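Wrist cam only vs wrist + overhead, results from our basket runs
Started by patdale_lurker, June 15, 2026

patdale_lurker
Right, promised numbers, have some numbers. Same policy, same arm, same basket task. Trained twice on 1856 demos, once with both views and once with the wrist view only. 35 test runs each, item goes down at a random spot, arm has to put it in the basket.

Both views: 20 out of 35.
Wrist only: 9 out of 35.

So the second camera matters a lot. Write-up to follow when I get a minute.

traltel_fan
Not convinced. Zanier lot had it the other way round in May, wrist only came out ahead. Did you retune anything or just drop the overhead stream?

patdale_lurker
Just dropped it. Same learning rate, same steps. Wanted it like for like.

kettle_on
That isn't like for like though is it. You've tuned for two views and then pulled one. Of course it falls over.

patdale_lurker
Fair-ish. But a gap that size from learning rate alone? Doubt it. Most of the wrist only fails were at the placing end, arm wanders off and lets go short of the basket. Wrist view with the basket over to the right, fingers open:
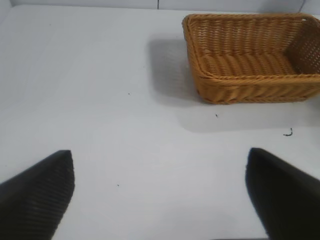 mossy
Does the basket move between runs?

patdale_lurker
It stays put for the whole block of 35, then gets shifted for the next block.

mossy
ok so it could half learn the position from the joint angles. I'd shuffle every run.

kettle_on
Agree with mossy. Also are you feeding any history in? One frame from the wrist and the thing has no clue where the basket was once it's out of view. Barajas code has a switch for it, give it a few past frames and try agian.

patdale_lurker
Single frame. Didn't know about the switch, cheers.

traltel_fan
Well there's your gap then. It's a memory result, not a camera one. I'd change the thread title tbh

patdale_lurker
Title stays till I've rerun it. An overhead camera is still cheaper than my time messing with history lengths.

kettle_on
Until someone leans over the table and blocks it.

patdale_lurker
Rerun plan: history on, basket shuffled every run, learning rate swept for both. Will post teh numbers in here, good or bad.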